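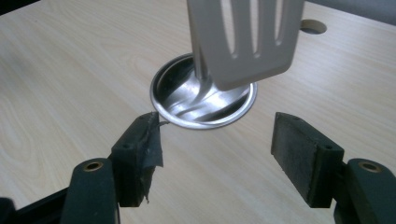
White slotted spatula, polished steel, pale wood grain.

How I Type Up an Old Household Diary

My great-grandmother kept a diary on a farm near Morkholm, and I've been typing it up one evening at a time. People keep asking how I do it, so I'm writing it all down!

First, read before you type. I go through 3 pages without touching the keyboard (tea in hand, feet up) and let my eyes get used to the writing. Her "washed" looked like "marked" to me for a whole week, and I had a very strange idea of her Mondays.

Next, make a letter chart. Find words you're sure of, like the days of the week, and copy out how she makes each letter. Capitals are the worst. Her T and her F are twins, and I only sorted them out when my cousin Thabiso Hlongwane spotted "Thursday" on the same line as "Flour".

Now type exactly what you see. Keep the odd spellings, keep the missing commas, and start a new line for each day. If you can't read a word, put [?] and move on. If you can half read it, type your guess with the question mark after it, like this: [churn?]. I used to sit and stew over one word for an hour - don't do that. It often turns up again a few pages later in much neater writing.

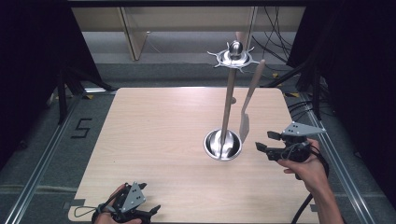

The stand with its little steel ball on top, and a spatula leaning next to it.

Names get their own list. Every time a neighbor comes by, I add the name and the date of the entry. The Baloyi family must have visited every other Sunday, always staying to supper, and I'd never have noticed without the list.

Save a new copy each time you sit down, with the page numbers in the file name. I lost 800 words in October by typing over the wrong file, and yes, I cried a bit.

Last of all, get somebody to read the diary aloud while you follow along on your typed copy. Oratile Gumede did this with me for the first 100 pages, and she caught two whole days I had skipped, one of them all about a stove that wouldn't draw. Swap places when the reader's voice gives out.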